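Features > Work and Home > Interviews

Packing winter away, one jacket at a time

21/04/2021

Adeel Lashari starts with the coats. He runs Vikeo, a small storage business that takes in people's winter clothes in spring and brings them back when it gets cold, and he has been at it for six years.

"People think the sweaters are the problem," he said. "Sweaters are easy. A padded jacket is mostly air, and it takes up the whole box."

Last season Vikeo stored 2,468 garments for 562 households. Lashari keeps the numbers in a notebook next to the phone. The year before was slower, he said, and he had to give up one of his two units.

Most customers pack at home, and he tells them to use the bed. "The floor has dust and the table is too small. Lay a blanket down and work on that. Your back will be better too."

His method is plain. Wash the jacket and let it dry for two full days. Empty the pockets. Close the zipper, fold the sleeves in, then roll from the bottom and press down as you go. He does not use vacuum bags for anything with down in it.

"I did it to my own coat once, a Hyvönen I had saved up for," he said. "It came out flat in the fall and it stayed flat."

Synthetic filling is more forgiving, but he still wants it out of the box by the first cold week. He asks people to leave straps and belts attached. Loose ones get separated from their coats, and he has a drawer of them going back to his first year.

Each box holds up to 80 liters. He buys them from Jeka and labels them by hand, with the customer's name on two sides.

Children's clothes are the one thing he tells parents to think twice about. "If you pack it in April and the kid grows by July, you paid me to store something for the neighbor," he said. "Give it to the neighbor now."

Pickups run through the end of May. Lashari still has room for a few more households on the east side of town.
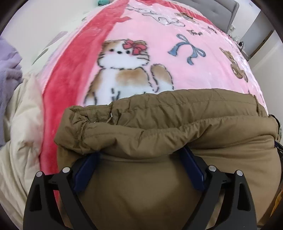 A padded jacket rolled up on a pink cat-print blanket.

14 comments | 37 shares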